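Forum der Hausverwaltung Carberg › Gemeinschaftsräume › Teeküche
Thema: Lose Snacks auf dem runden Tisch, künftige Aufbewahrung

Verwaltung_Carberg
Sehr geehrte Nutzerinnen und Nutzer der Teeküche,
aus gegebenem Anlass wird um Stellungnahme zur Aufbewahrung der gemeinschaftlichen Süß- und Knabberwaren gebeten. Zum gegenwärtigen Stand wird auf die Aufnahme vom Tisch mit der hellblauen Decke verwiesen. Neben den Erbsen mit Knoblauchgeschmack liegen dort auch Geleebecher zwischen den Tüten.
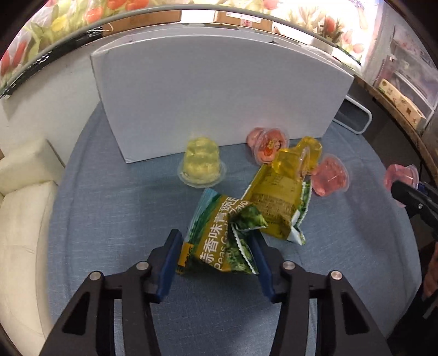 Betreff: AW: Lose Snacks auf dem runden Tisch

Dervishi_2OG
Die Verwaltung wird gebeten, von einer Neuregelung abzusehen. Der Tisch dient seit Januar als offene Auslage und wird von beiden Etagen in Anspruch genommen. Eine Verlagerung in Behältnisse erschwert den Zugriff.

Gesteo-Empfang
Dem Vorredner ist zu widersprechen. Umgekippte Geleebecher gehören nicht neben zerknitterte Tüten. Unsererseits wird ein offener Karton befürwortet, in dem die Päckchen aufrecht stehen und die Kleinteile davor Platz finden. Bei 59 Nutzungsberechtigten ist eine gewisse Ordnung zumutbar.

Jaken178
Grundsätzlich einverstanden. Allerdings bitte ich zu beachten, dass die Angaben auf der Rückseite lesbar bleiben müssen. Im weißen Karton ist dies bei den grün-weißen Päckchen nur teilweise der Fall, eines ist zwischen seinen Nachbarn eingeklemmt. Auch liegen weiterhin Geleebecher davor auf dem Tuch.
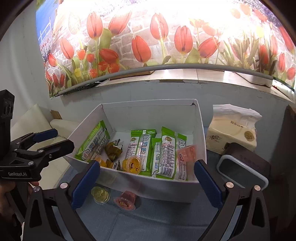

Betreff: AW: AW: Lose Snacks auf dem runden Tisch

Dervishi_2OG
Eben dies war mein Einwand. Wer ein eingewickeltes Bonbon entnehmen möchte, muss zwischen die Päckchen greifen. Ich beantrage hilfsweise einen zweiten, flacheren Karton für Bonbons und Gelee.

Gesteo-Empfang
Ein zweiter Karton wird nicht für erforderlich gehalten. Der Tisch wird auch für Besprechungen benötigt.

Verwaltung_Carberg
Die Beiträge wurden zur Kenntnis genommen. Bis auf Weiteres gilt: Tüten und Päckchen in den Karton, Bedruckung nach vorn. Über den Antrag auf ein weiteres Behältnis wird gesondert entschieden.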